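How to Check and Replace Your Sunscreen Before the Summer Season

Wendthorpe Community Health Service
Skin Health Information for Residents
Last reviewed 28th May

Many households keep several bottles of sunscreen from one year to the next. This page explains how to decide which of them may still be used, how to store them, and how much to apply. It is intended for adults and for parents of children over six months of age. Parents of younger infants should speak with a pediatrician before using any sunscreen.

What you will need

All the sunscreen in your home, car and sports bags
A permanent marker
A trash bag
A cool, dark cupboard or drawer

Step 1. Gather every container

Sunscreen tends to collect in places where it should not be kept, such as glove compartments, garden sheds and pool bags. Collect every bottle, tube, stick and spray before you begin. Include face creams and lip balms that carry an SPF number.

Step 2. Read the date

Look for an expiration date on the crimp of the tube, the base of the bottle or the outer carton. Discard any product that has passed this date. If no date is printed, sunscreen sold in the United States is expected to keep its strength for three years. When you cannot say when a product was bought, throw it out.

Step 3. Examine the contents

Squeeze a small amount onto the back of your hand. Discard the product if it has separated into oil and water, has become grainy, has changed color or has an unusual smell. Some lotions separate slightly and come together again when shaken – follow the directions on the label in such cases.

Any product that has spent a summer in a parked car should be discarded, even if it looks normal.

Step 4. Mark what you keep

Write the month and year of purchase on each remaining container. A bottle bought this July would be marked "July" and the year. Cover the writing with clear tape so that it does not rub off.

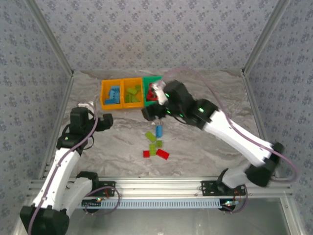
Can I use last year's sunscreen on my children?

Last year's sunscreen may be used on children if it is within its date, has been stored away from heat and looks and smells normal. Check that it is labeled broad spectrum and has an SPF of 30 or higher.

Step 5. Store it correctly

Keep sunscreen indoors at room temperature, with the cap firmly closed. At the beach or the park, wrap the bottle in a towel or place it in the shade. It may also be carried in a cooler.

Step 6. Apply enough

Most adults apply too little. To cover the whole body, an adult in a swimsuit needs one ounce, or enough to fill a shot glass. A 200 ml bottle therefore provides fewer than seven full applications.

Apply the first coat 20 minutes before going outdoors. Do not overlook the ears, the back of the neck, the tops of the feet and the part in the hair. Reapply every two hours, and again after swimming or heavy sweating.

Step 7. Add other protection

Sunscreen should be used together with a wide-brimmed hat, sunglasses and clothing that covers the arms and legs. Seek shade in the middle of the day, when the sun is strongest – cloud cover does not remove the risk.

When to seek advice

Stop using a product that causes itching, swelling or a rash, and keep the container so that a pharmacist or doctor can read the ingredients. A mole that changes in size, shape or color should be examined promptly, whatever the season.

Questions about this page may be sent in writing to Vikas Sisodia, Skin Health Information, Wendthorpe Community Health Service. Printed copies are available at the front desk.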